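1/ My downstairs neighbor Miklós Bíró is 86 and has decided I am going to learn Hungarian. I didn't ask. I held the door for him once and said "köszönöm" when I meant "you're welcome."

2/ That was in March. We now meet in his kitchen twice a week, and I have a notebook from Stida with a picture of a goose on it that he bought me himself, so there is no way out.

3/ His teaching materials are a grammar published before I was born, a stack of supermarket flyers, and the back of his electric bill. The grammar is by someone called Pálfi. Pálfi believes the first thing a foreigner will need to say is "The miller's son is industrious." I can say it beautifully.

4/ For the curious, Hungarian has no "he" or "she," which I was told would make it simpler. It then spends everything it saved on endings. There's one for in, one for into, one for out of, one for on, one for onto, one for off of, and Miklós can hear the wrong one from the hallway.

5/ I told him last week that I live on my apartment. He asked how the weather was.

6/ I tried an app first. It's called Fluvus, it has a cheerful otter, and it taught me 96 words in a month, a surprising number of them for zoo animals. When I stopped opening it, the otter sent me an email with the subject line "Was it something we said?" Yes. It was "The hippopotamus is reading."

7/ Miklós looked at the app for as long as it takes to put on glasses and take them off again. "Who is this animal," he said, and gave me the phone back.

8/ Vowels. There are short ones and long ones and they're different letters, and if you get lazy with them you say a different word. I was lazy with them in front of his sister on the phone. I'm not going to write down what I said. She has asked to speak to me again.

9/ His rule is that I name whatever is on the table before we start. It sounds like preschool because it is preschool. Pohár is a drinking glass. Csésze is a cup, the tea kind. I had been calling everything a pohár since spring and he'd been letting me, apparently to see how far I'd go.

10/ So now I do homework. One object, three sentences, no dictionary. Mine for tonight was "The glass is on the table. The glass is small. The table is white." Eleven minutes, including a break to be angry about word order. 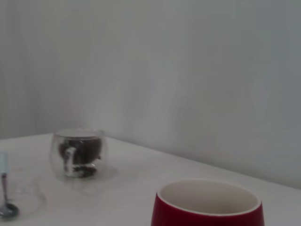

11/ Word order, then. Pálfi says it is free. Pálfi is lying. You can put the words anywhere you like, in the sense that you can also wear your pants on your head. Whatever goes right before the verb is the thing you're making a fuss about, so moving one word turns "I bought bread" into "It was BREAD I bought, you fool."

12/ I've been accidentally making a fuss about things for four months. I told the woman at the Hungarian bakery in Tillholm that it was SHE who was selling rolls. She agreed that it was.

13/ She also switched to English, which every language learner knows is the sound of a door closing gently in your face. I said "nem, nem" and kept going. I left with a poppy seed cake the size of a fireplace log. I'd wanted 2 rolls.

14/ Things that have gone right, in fairness to me:
— understood a joke (it was about a policeman, they're all about a policeman)
— read a whole yogurt lid
— dreamed in Hungarian, although in the dream I was only saying "and"

15/ People keep asking what it's for. I don't have relatives there. I don't have a trip booked. My mother asked if it was "for work," and I do payroll for a company that makes gutters.

16/ I think it's for the yelling. When I get a sentence right, all the way through, endings and everything, Miklós hits the table with his palm and yells "NA!" It doesn't mean anything you could put in a notebook. I'd learn Finnish for it.

17/ Update, 2024-07-12: he has corrected the homework. Two sentences fine. In the third I put in a "van" where it isn't wanted, because you say "is" for where a thing is and drop it for what a thing is like. The table white. That's the sentence. I had added a verb out of politeness.

18/ He says in August we start the conditional. I asked what happens if I'm not ready. He said that, right there, was the conditional, and wrote it on the electric bill.

19/ Anyway, if anybody has a cheap copy of a Hungarian grammar with fewer millers in it, my messages are open. He can't find out.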